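Hanger sorting set: equipment plan and data card
Revision 3, 01/10/2026
Maintained by Mairéad Coughlan. Budget questions go to Darnell Lindqvist.

Purpose of this file

This file covers the equipment behind the hanger sorting set and what has to be bought before the second cell opens at the Jurnbridge site. It is written for whoever fills in the purchase request. Recording format and loader notes are kept in the FORMAT file and are not repeated.

Task summary

Plastic clothes hangers are moved between a tabletop and a woven basket by an operator holding one gripper in each hand. Recordings come from a head camera and from cameras on the grippers. The same task is planned for the two-arm cell at Hanville, so the parts we buy for the handheld side should fit the arm side wherever the price difference is small.
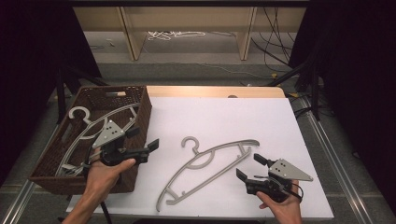
Scope of the purchase

The plan assumes one operator position per cell. A position is one pair of handheld grippers, one head camera, one table, one set of stands, and cabling. Compute is bought from the shared budget and does not appear in the lines below. Floor space is also excluded, but allow clearance behind the table for stands and cable runs.

Equipment lines

Line 1. Handheld grippers, one matched pair. Order both from the same production batch. Mixed batches can be calibrated, but it costs a half day and the result drifts apart in the per-device files.

Line 2. Spare gripper fingers, 16 pieces. Fingers are a wear part. Hangers are thin and slick, and operators squeeze harder on them than they do on boxes or bottles. Budget for replacement on a fixed interval and do not wait for visible wear.

Line 3. Gripper cameras, one per gripper plus one spare. The spare has to be the same model and lens. A substitute lens changes the field of view and splits the set in two.

Line 4. Cables. Buy two full sets at the start. Cable failure caused more lost sessions in November than every other fault combined. Specify strain relief at the gripper end, and ask the supplier for the minimum bend radius in writing.

Line 5. Table and top. Matte, light surface. Gloss tops were tried at Hanville and returned.

Line 6. Stands, power strips, floor cable covers. Local purchase, no quote needed.

Line 7. Task objects. 200 hangers of one design, plus baskets. Hangers are cheap enough that the whole quantity should be bought at once — product lines change without notice, and a replacement design counts as a new object class in our labels.

Quotes received

Rebane quoted the grippers and fingers as a bundle, with fingers also available separately. Lead time is longer than we would like. Wurkero quoted a comparable pair at a lower unit price but does not sell fingers separately, so a worn finger means a new jaw assembly. Over a year of recording the Wurkero option comes out more expensive. Part number 423 in the Rebane quote is the finger kit; check that it appears on the order confirmation, as it was dropped from the first draft.

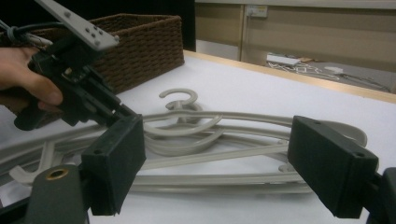 Operator time

Equipment is the smaller part of the total. The target for the first phase is 1,000 accepted episodes. Rejected episodes are paid at the same rate as accepted ones and must be included in the estimate. Tangled starts take longer than single-hanger starts and have a higher rejection rate, so the two are budgeted as separate rows. Reset time between episodes belongs to the operator row.

Acceptance on delivery

Before signing for the grippers, check:
- full open and close travel on both units
- finger screws present and tight
- camera stream from each unit, recorded for ten minutes without dropped frames
- cable seated with the gripper tilted in every direction
- serial numbers entered in the asset sheet

Units that fail any check go back under the supplier's terms. Do not repair them on site during the return window, even for a loose screw.

Known limits of the set

All hangers come from one design, and results should not be read as covering wire or padded hangers. A second design is listed as optional in the budget and is unfunded at this revision.

Open items

- Darnell to confirm whether the spare camera can be charged to maintenance.
- Shipping to Jurnbridge is quoted separately by Rebane and is missing from the total.
- Arm-side mounting plates for Hanville: drawing requested, no answer yet.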